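Quiénes somos

Hola, soy Domnica Ciobanu y llevo Plurnau junto con Sorin Avram y Kelly Whiteley. Nos dedicamos a una cosa bastante concreta: enseñar tareas a robots haciéndolas nosotros primero. A veces les cogemos el brazo y lo guiamos con la mano, otras veces nos sentamos con los mandos y los manejamos a distancia. Cada vez que la tarea sale entera, la guardamos como una demostración más, y con unas cuantas ya hay material para entrenar.

Empezamos en enero con un encargo de Tomaszewski que nos pedía 600 demostraciones y nos parecía una barbaridad (¡qué inocentes!). Hoy tenemos 3060 guardadas y Sorin se las sabe casi de memoria. Él es quien más horas pasa teleoperando, y se le nota en la suavidad con la que cierra la pinza. Yo soy más bruta, lo reconozco, así que me quedo con el guiado a mano, que me encanta.

Trabajamos mucho con muebles de madera clara, en el suelo, sobre la moqueta gris de la oficina. Grabamos desde la cabeza y desde las muñecas.

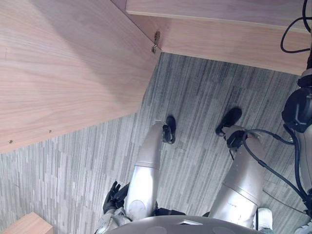
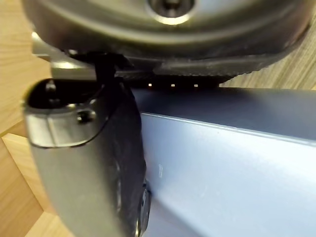
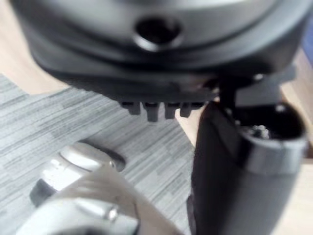
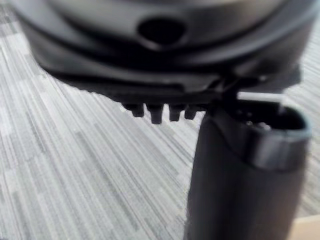 Kelly revisa después cada grabación y tira sin piedad las que tienen dudas o tirones. De la última tanda, que eran 532, se cargó 194, y hubo caras largas, pero el modelo aprende lo que le das y si le das titubeos, pues titubea. Desde entonces ensayamos cada movimiento un par de veces antes de darle a grabar.

También damos formación. El curso se llama Golus, dura aproximadamente una semana y lo lleva Lucian Gavrilă, que tiene una paciencia infinita. No hace falta saber programar: hemos tenido desde mecánicos hasta una profesora de piano, que por cierto manejaba los mandos mejor que todos nosotros. El primer día ya se teleopera, aunque sea para coger una caja y volver a dejarla en su sitio.

Si tienes una tarea repetitiva y te preguntas si un robot podría aprenderla, escríbenos y cuéntanosla con detalle, mejor todavía si nos mandas un vídeo de alguien haciéndola. De los correos se ocupa Octavian Sandu y suele contestar en un par de días.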